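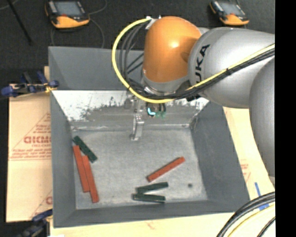 Asness is a collection of bin-picking examples for learning systems. It was gathered at the Wiminico laboratory with an industrial robot arm and long rectangular blocks in a gray open-top bin.

Collection

The collection has 273 episodes, recorded at 2 stations. In each episode the arm picks one block and puts it down in another place in the same bin. An operator guides the arm from a teach pendant, and the arm positions and the gripper state are stored together with the view of a fixed camera. Failed grasps are kept and marked as failed – they are used for training as well.

Blocks which lie close together or against a wall are the most difficult cases. Of all episodes, 167 belong to this group.

Use

Asness was first used to train Flavari, a grasp planner. A later version, prepared in September, added 4 new lighting conditions.

See also

Ahn (gripper control software)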